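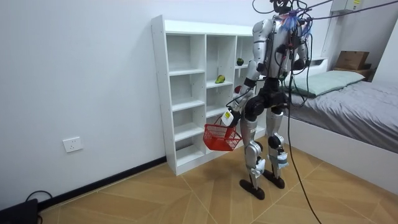

Ticket 742 – Printer on the front desk keeps dropping off the wifi
Opened by: Viorica Kovačević
Status: Closed

Hi team, me again, sorry! The Tredholm label printer has gone missing from the network for the third time this week. It's happy as anything until morning tea, then the little light goes orange and everything I send sits in the queue. I had 15 labels stuck in there at last look. Turning it off and on brings it back (for an hour or so).

Ognjen Gashi replied:
Can you print the network page and tell me the last bit of the IP address? Hold the feed button till it beeps twice.

Viorica replied:
Done! It ends in 148. Took me three goes to get the beeps right.

Ognjen replied:
Righto, the new laptop in the back office has grabbed 148 as well, so they're fighting over it. I've reserved that one for the printer and the laptop will pick up something else next time it connects. Could you restart both, printer first?

Viorica replied:
Restarted both at 10.20 and all the stuck labels came flying out at once, so I've got doubles of a few. It's now 3.45 and the light's still green. Happy for you to close this one, and thanks heaps!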